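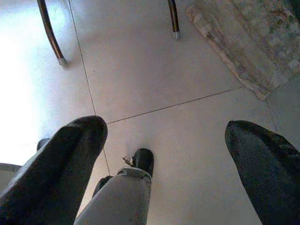
The Skilumus study examines whether a household robot can learn to pick up small objects from the floor when its only view of the task is a camera mounted at the wrist. Floors are harder than tables for this purpose. Light changes from one side of a room to the other, and furniture limits the directions from which the arm can approach. A single wrist view may hold strong glare on pale tile, the feet of a chair and the edge of a rug, with both padded fingers covering much of the lower part. The answers on this page address the questions we receive most often about the method and its results.

## General questions

**Who carried out the study?**

The work was done by the manipulation group at Findano. Till Gerlach designed the training method, and Volker Voß was responsible for the home trials and the analysis of failures. Kröger supplied the finger padding.

**How was the training data collected?**

Operators guided the arm by hand through complete pickups in six homes. The final training set holds 700 demonstrations. Each one begins with the gripper open above the floor and ends when the object has been lifted and held still.

**Why is there no overhead or room camera?**

A fixed camera must be installed and calibrated again in every home. We wished to learn how far the method could go without one. The wrist camera also keeps the fingers in view during the final approach, when a room camera is often blocked by the arm itself.

## Method

**What does the robot learn to predict?**

The model receives a short series of wrist images and predicts the next small motion of the gripper. It does not build a map of the room. A separate safety layer limits speed and contact force – this layer is not learned and was the same in all trials.

**How does the method deal with glare?**

During training, bright patches are added to the images at random positions and strengths. The model also learns to estimate which parts of an image are too bright to be useful, and it gives those parts less weight.

**Are the fingers removed from the images?**

No. We tested a version in which the fingers were masked out, and it performed worse near contact. The fingers give the model a constant reference for distance and scale.

## Results

**How well did the method perform?**

The main evaluation consisted of 200 attempts in homes that were not used for training. The robot completed 164 of them. An attempt was counted as complete only if the object was lifted without help from the operator.

**What were the main causes of failure?**

Most failures occurred at the border between a rug and a hard floor, where one finger touched down before the other. Thin, flat objects were also difficult.

**May I use the data?**

Requests from academic groups may be sent to the Nurudia data office. Please state the purpose of the work and the name of the person who will be responsible for storage.

Page last reviewed: January 4, 2023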